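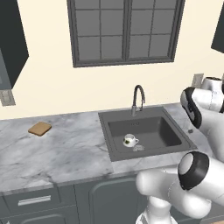

Oltala > Sites > Cistotham > Gallery

Reading time: 3 min

The dishwashing cell at the Cistotham staff canteen was laid out in simulation before any work was done on the real counter. Naveen Malhotra built the model over the winter, and the kitchen crew reviewed it with him on a laptop during their break. The layout puts the arm on the right side of the sink, with its lower links in front of the cabinets, and this drew the first objection: a person can't get at those doors while the arm is parked there. The mug with the leaf pattern was used as the standard test item. It sits tilted in the basin next to a crumpled cloth, a case the crew asked for by name. Cloths get left in sinks, and a grasp planner that has only met clean basins will pick up both or neither.

The notes under the headings below cover the work and the changes to the job. They were put together by Harsh Bhatia from the shift log and from talks with the crew.

Reach and clearance

The gooseneck faucet is the main obstacle. The spout comes forward over the basin, so a straight path down from above is blocked for any item near the middle. The planner enters from the side and tilts the wrist. Cycle time suffers a little on tall items.

Test runs

1,814 simulated picks were run in December. 1,129 of them used a basin with at least one cloth in it. Mugs lying with the handle against the basin wall were the most common failure and are now left for a person.

The cutting board

It stays on the left part of the counter, clear of the sink. Iwona Walczak preps there and did not want to lose the space. The arm's work zone was trimmed to match, and she has the only stop button on that side - a second one is on order from Kļaviņa.

Shift changes

The early shift used to have nine people and still does. Six of them took turns at the sink. Under the new rota, two handle sorting and exceptions, and the other four have moved to prep and serving. Hamisi Masanja reports fewer sore wrists, more walking, and more time spent waiting on a fault code than anyone planned for.

Training

Each sorter gets one morning on the Hometum software, then a week paired with Naveen. The course covers restart, safe entry and how to log a missed pick. Pay grade for sorters is under review and was not settled when this page went up.

Open items

Access to the lower cabinets during a run. Lighting over the basin on dark mornings. A written rule on who clears cloths from the sink at the end of a shift - the late crew and the early crew each have it down as the other's task.

Page updated 2019-02-26. Corrections to Ravindra Malhotra, site engineering.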